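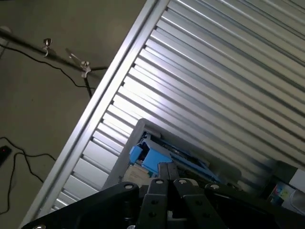
Ribbed aluminium with a smooth edge rail, beside a grey floor.

The Roof at Cernosik

Viera Rusnák had wanted to hear rain on a metal roof again ever since she was nine, and now she had a whole railway halt to put one on!

The halt at Cernosik hadn't seen a train in years. It had a waiting room, a stove, a ticket window with a brass lip worn thin by elbows, and a roof that let in starlings. She bought it in January with her aunt's money and moved in the same night, with a camp bed and a sack of onions.

"You're mad," said Dalibor Krajčí, who had come up from Grornar with the sheets tied on his trailer. He was 83 and had roofed half the valley. "Tiles are quieter."

"I don't want quiet!"

He looked at her for a while, then started undoing the ropes.

They worked until four in the afternoon, when the light went blue behind Lukáč hill. Dalibor sang on the ladder, mostly hymns, with the wrong words put in. He told her about the winter of the long snow, and the stationmaster who kept bees in the lamp room, and how you could once buy a ticket to the sea from that very window, two changes and a night on a bench. Viera passed up screws and wanted all of it, every bee and every bench.

"Did you ever go?" she asked.

"To the sea? I bought the ticket." He held out his hand for another screw. "Number 2496. Then my brother broke his leg and there was the hay."

The last sheet went on in the dusk. They lit the stove and fried the onions, and Dalibor ate his standing up, frowning at the ceiling as if it might still argue.

It began while she was washing the pan. One tap, then a scatter, then the whole lovely racket at once, so loud that she laughed and couldn't hear herself doing it. Dalibor was shouting something. She cupped her ear.

"I said, I've still got it! The ticket!"

"Then bring it tomorrow!" she shouted back, and went to open the little window.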